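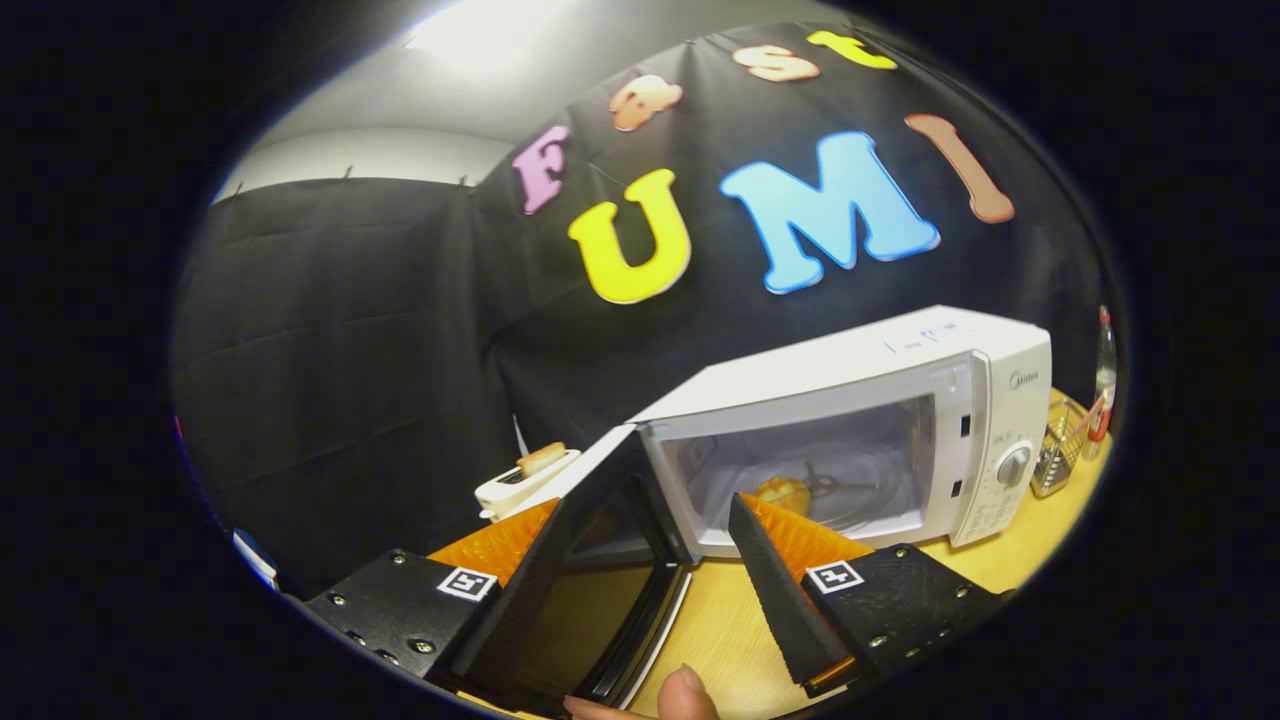
The Skilloncombe gripper at the microwave, with the "Fast UMI" backdrop behind

The Skilloncombe gripper is a hand-held, two-fingered gripper put together in a shared workshop in Namden. I've written most of this entry myself, so forgive the "I" creeping in!

Design

You hold it from underneath and work the fingers by hand. Each finger is a black rubber-faced plate with an orange ridged pad behind it, which gives a bit when you squeeze something. The black mounts are held together with a lot of little silver screws (I've dropped plenty of them under the bench), and each one carries a square black-and-white marker, so software can work out how far apart the fingers are.

History

Loïc Besnard began the build in November, and Clotilde Lacroix drew the second set of mounts – the first lot cracked. She still thinks the pads are too soft. I don't.

Use

We stick to kitchen jobs, mostly microwave doors, bread and toast. A full set is 100 recordings, and the longest so far ran to 188 before Loïc wanted his tea.

See also

Joly mount
Poramville workshop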